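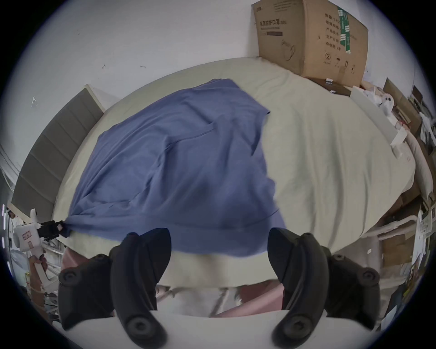
Folding Clothes on the Bed

A bed is the best folding table most homes have. It is wide enough to lay a shirt out flat, it is soft enough that nothing slides off, and you can walk up to it from at least one side. A few habits make the job faster and the stacks neater.

Before you start

Pull the sheet tight. Wrinkles under a garment show up as wrinkles in the garment, mostly with thin cotton. Take the pillows and the blanket off and put them on a chair. Leave the fitted sheet on, as the bare mattress has seams and tufts that catch on buttons.

Make sure the clothes are fully dry. Check waistbands, pockets and the thick seams under the arms. A shirt that feels dry on the front can still be damp at the collar, and it will smell by Thursday if it goes in a drawer that way.

Dump out one load at a time. Two loads on one bed means the finished stacks have nowhere to go.

Spreading a garment flat

Pick the piece up by two points that belong together: both shoulders, both ends of the waistband, both bottom corners. Give it one good shake and lay it down with the far edge first, then let the rest fall toward you.

If it lands in a heap, don't start over. Find a corner, pinch it and pull it outward until the creases run straight toward your hand. Then do the opposite corner. Diagonal creases mean one corner is still pulled in. Go back to the seams when you can't tell what you're looking at — a side seam or a hem will always tell you which way the piece runs.

Smooth from the middle out with the flat of your hand. Two passes are plenty for a T-shirt. Linen needs more and will never look perfect without an iron.

Shirts and tops

Lay the front face down with the collar away from you. Fold one side in to the middle of the back, sleeve and all, then lay the sleeve straight down along the fold. Do the other side the same way. Fold the bottom up in thirds for a drawer or in half for a shelf.

Button-up shirts need the top button, the third button and the last one closed. The rest can stay open.

Pants and skirts

Put one leg on top of the other and tug the crotch point so it sticks out, then fold that point back in. You should have a long rectangle. Fold it in half, then in half again if the drawer is shallow.

Wide skirts and loose dresses are the hard ones. Fold both sides in until the piece is the same width from top to bottom, and only then fold the length. Slippery fabric holds better rolled.

Stacks

Keep the stacks at the head of the bed, where you won't lean on them. Sort by where things go: one stack for each drawer or shelf. Heavy things go at the bottom. Genowefa Walczak wrote in to say she folds the largest pieces first, while she still has the whole bed to work on, and leaves the socks for last. We have tried it since and it does save some shuffling.

If your bed is low, kneel on a cushion. Bending over a mattress for a full load is hard on the lower back. On a high bed, stand with one foot a little ahead of the other.

Out-of-season clothes

A clean shipping carton works for sweaters and other things you won't need until the weather changes. Look it over first. Throw it out if it smells musty, has soft corners or has had food in it. Peel off old tape, line the bottom with an old pillowcase and put the heavy items in first. Cross out what used to be printed on the side if it might confuse you later, and write the new contents on two sides and the top.

Keep cartons off basement floors and away from outside walls, where cardboard picks up moisture. Wool should be washed before it is put away, even if it was worn only once. We pack ours in June and check the boxes once over the summer.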